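We use cookies to improve your visit. Accept / Manage settings

Rulum Support > Community tickets
Subject: Label printer skips every second label after update
Status: Open, waiting for customer
Product: Sakine desktop label printer

Opened by Ratree Nuchit

Hello, I write for our small alterations shop, Chantharasri. We print a care label and a customer tag for each garment. In June I installed the update of the Rulum software, and from that afternoon the printer feeds one good label and then one blank label. Before the update we had no such problem with the same roll.

What I tried already:

1. I turned off the printer, waited 2 minutes and turned it on again. No change.
2. I ran the calibration from the menu. The printer fed 4 blank labels and stopped with the green light, so I believe the calibration was accepted.
3. I changed to a new roll from the same box. No change.
4. I cleaned the gap sensor with a dry cotton stick. The first 6 labels came out correctly, and then the blank ones came back.
5. I printed from the other computer, which still has the older version. From there I printed 40 labels and none was skipped.

Because of number 5 I think the hardware is good. In the new version the label height shows a value slightly bigger than the one I had saved. I correct it, press Save, and after a restart the bigger value is there again. I am not sure if this is a fault or if I save it in the wrong place.

The template file is attached, under the name of our shop. 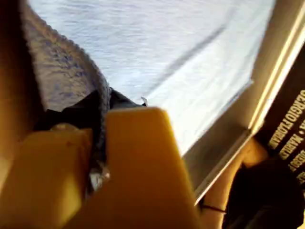 Manee Chuensuk: Hello Ratree, I had the same thing with the Clisulham template. The height is stored in two places now, in the template and in the printer profile, and the profile wins. Please open Printer profile, Media, and change it there, then save the template again under a new name.

Ratree Nuchit: Thank you, I did not know about the profile. I found the bigger value there and changed it. I will print the tags tomorrow morning and write the result here. Please do not close the ticket yet.

3 comments · 2 shares · Follow this ticket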